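Dawber swaps paper for plastic, and calls it green
Nov 28, 2020

The Dawber rec centre will retire its paper cups in December and put out reusable plastic ones in light blue.

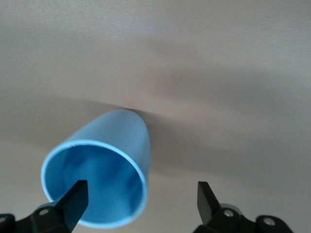
Savings claimed, sums missing

Supplier Fimirness says the switch will spare the landfill 4,000 paper cups a year. It would not say how it got that colour of number, or who will wash the 381 plastic cups on order. The centre's kitchen has one sink.

Wusus Hall tried much the same thing and had 44 cups left after two months. Dawber's cups will cost $2 each to replace. The centre has yet to say who pays.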